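Filed under: Short Fiction / Work and Machines

THE ASSESSOR'S REPORT

The Household and Shop Duties Board of Drumska met in the upper room of the old customs hall. The Assessor had been instructed to attend by half past nine and arrived at nine. He placed his report on the table, squared its edges, and waited to be asked for it.

The question before the Board was a plain one. The town of Nirkach, across the river, had given notice that from January it would accept machines for ordinary duties in homes and shops. These were listed in a schedule of 51 items, beginning with the clearing of tables and ending with the folding of fitted sheets. Drumska was invited to do the same. A sum of 4,000 crowns had been set aside for the inquiry, and the Assessor had spent very little of it.

"You were asked whether the machines can do the work," said the Chair. "Can they?"

"The report is in 2 parts," said the Assessor. "The first concerns the schedule. The second concerns an item that was not on it."

The Chair asked him to begin with the schedule. He read for some time. At the Gokeck works he had watched a machine stack trays without fault until a tray of another depth was put before it. At the Reddy bakery he had seen one wipe a counter with great care and leave the flour in the corners. Of the 51 items he was prepared to pass 33, each with conditions, and the conditions ran to more pages than the items.

A member at the far end wished to know whether the conditions could be made shorter. The Assessor replied that they had been longer.

He then turned to the second part. The Board had before it the matter of the putting out of games, which the schedule did not mention. In his own house, he said, it had always been counted as a chore. Somebody fetched the board and found the die, and set the pieces on the first square. Afterwards the same person put them all away again. He had therefore asked that it be included, and he passed two plates along the table.
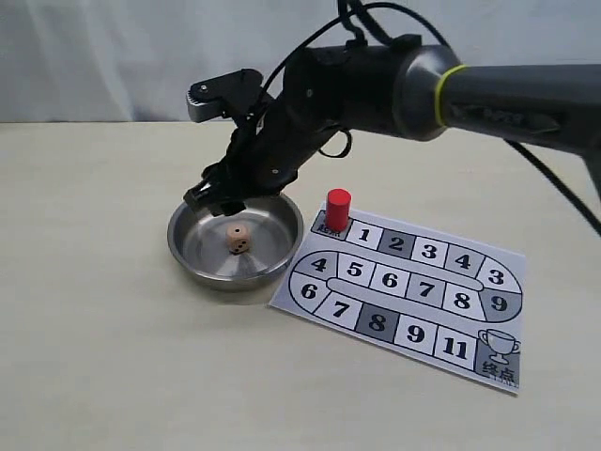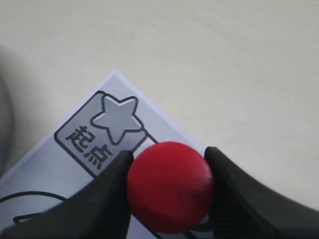 Plates to the second part of the report: the arm at the game table, and the grip on the red ball. The starting square is marked 起点.

The members looked at them in turn. One held the second plate closer to the lamp.

"It has hold of the ball," she said.

"In that plate, yes."

"And in the other the die is in the bowl. Did the machine put it there?"

"The plate does not show that," said the Assessor, "and I have not relied on it. My notes on the trial are in the appendix. I would ask the Board to read them in full."

The appendix was read in full. It recorded that the machine had lifted what it was told to lift, and had set it down where it was told, on most attempts. It recorded that a person had been needed in the room throughout. Under the heading of Remarks, the Assessor had written that the person in the room had begun to play.

The Chair asked whether this last entry was a finding.

"It is an observation," said the Assessor. "I was the person."

There was a pause while the clerk caught up. The Chair enquired who had won, and was told that the game had not been completed, the hour booked for the trial having ended. She asked that the minutes leave this out. The clerk had already put it in.

The Board resolved to accept the 33 items with their conditions and to return the remainder for a further year. On the putting out of games it was equally divided. The Chair, who held the casting vote, declined to use it until she had attended a trial herself, and directed the Assessor to book the room for two hours.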